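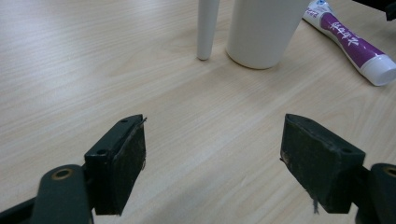 What is a work surface? A work surface is any flat place, at a good height, where a person can put things down and do something with them.

Chapter 4
Tables and Work Surfaces

In the first three chapters we studied the floor, the walls and the light of a room. Now we come to the furniture, and we begin with the table. Most students think they know it well, and for this reason they look at it very little.

In this chapter you will learn how the top of a table is made, how the grain of wood shows the direction of the board, and how a finish changes the way light falls on it. A pale top gives back much light – this is pleasant in a dark room, but it can tire the eyes near a window. You will also learn to choose a size. The workshop tables at Hevley, which we measure in section 9, are a useful case, and so is the kitchen table from the Etard house, where the household list of 1612 names it together with its two benches.

Before you read further, clear one table at home completely. Look at it from a low position, in the morning and again in the evening, and write down where the surface looks brighter. Keep your notes. You will need them for the first exercise, on page 18.

Words to know: grain, finish, sheen, edge, overhang.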